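3.2 Station setup and upkeep

All demonstrations were collected at one station, which we call Toma after the name printed on our internal booking sheet. The station is a table, a pair of hand-held grippers, one head-worn camera, and a recording computer running the Cultico logging software. We kept the station in the same room from April until the end of the study, and we changed as little as possible between sessions. This section describes how it was set up and how it was kept in working order, because most of the recordings we had to discard were lost to small mechanical or wiring faults.

The operator stands at the near edge of the table with one gripper in each hand. The grippers have no motors. The fingers are opened and closed by the operator's own grip, and each gripper carries its own camera aimed at the gap between the fingers. Power and data share one cable per gripper. We first tried letting the cables hang straight down from the hands, but they caught on the table edge when the operator reached forward. Running each cable back along the forearm put an end to most of the snagging, and we used that route for every session reported here. Figure 4 gives the head view with the storage bin task laid out, followed by a gripper view at the corner of the table.
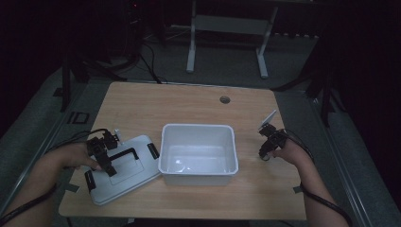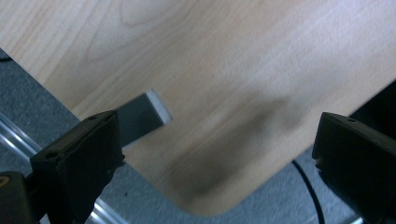 Figure 4. Views from the station. First: head camera, with the open bin and its lid on the table. Second: gripper camera, with the fingers apart and a rounded corner of the tabletop between them.

Checks were done in a fixed order at the start of each session. The operator first opened and closed each gripper fully by hand and felt for any catch in the travel. A gripper that caught was taken out of use until the joints had been cleaned with a dry brush and the finger screws had been retightened. We did not oil the joints. Oil was tried early on and found its way to the finger pads, which then slipped on smooth plastic.

The second check was on the cameras. The operator held each gripper over the bare wood, opened the fingers, and looked at the live picture on the recording computer. Both fingers had to be in view, with a clear gap between them. If one finger had moved out of view, the camera mount was loosened, turned, and tightened again, and a new calibration was run. The lenses were wiped before this check and again after any break.

The third check covered timing. The three video streams are stamped by the recording computer when they arrive, and a worn cable shows up as a growing delay on one stream before it fails outright. We recorded a short test clip in which the operator closed both grippers at once, and compared the moment of closing across the streams. A session went ahead if the streams agreed to within 2 frames. If they did not, the cable was swapped first and the test was repeated. In most cases this fixed the fault. The remaining cases were traced to the USB hub, a Dustov unit that we replaced once during the study.

Finger pads were treated as a wear part. We replaced both pairs after every 320 episodes, whether or not they looked worn. Calibration was repeated after each pad change, as a new pad is slightly thicker than a used one and changes the reading at full close. Spare pads and screws were kept in a drawer at the station along with two spare cables, so that a repair did not end the session.

We had planned for up to 2000 episodes. The final count was 3901, mainly because sessions became shorter and easier to schedule once the cable faults were under control. Every fault was written in a log with the time of day, the part involved, and what was done about it. Episodes recorded between the last good check and a logged fault were reviewed by hand before they were kept.

The same checks were later used at a second station at the Prirby site. The table there is larger and the cables had to be lengthened, but no other part of the procedure was changed. Data from that station is not included in the results below.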